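Let the Planner Say It Does Not Know

Pieter Claeys

For three years I write planning software in Flalville, and I have become suspicious of the success rate. Our table task is to clear up after a meal, and we ran it 300 times before October. The number we gave to our partners at Wuyts was good. I do not think it told them much.
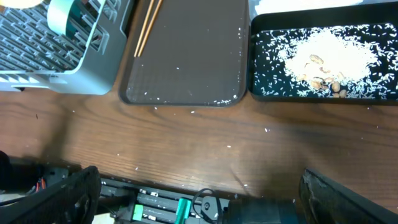 A grain of rice is a hard thing for a planner, and the usual answer is to filter it away as noise. I was also doing this. But then the software reports a clean table, and any person who looks will disagree. My colleague Ulla Kettunen wants a third state in the planner, beside "done" and "failed" — she calls it "unsure". I was against it for a long time.
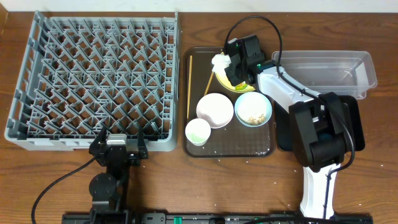
Now I think she is right. A crumpled napkin has no fixed shape, and our perception module must still give one box and one score. If the score is low, the planner should ask for another view before it moves the arm. This costs time, and I would pay it.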